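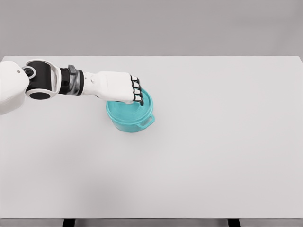 Green Building
5/29/22 | By Staff Writer

The manager of Tekonau, a 14-story office block, has waited since January to talk about its new green rating — and she is glad to. "We cut water use by up to 20 percent, and my goodness, the tenants noticed the air first," she says, pouring more tea. Next come the roof panels. "I can't wait, I really can't!"

Comments

Lovely read. Is the lobby open to visitors?

Our block needs this badly — who did the air system?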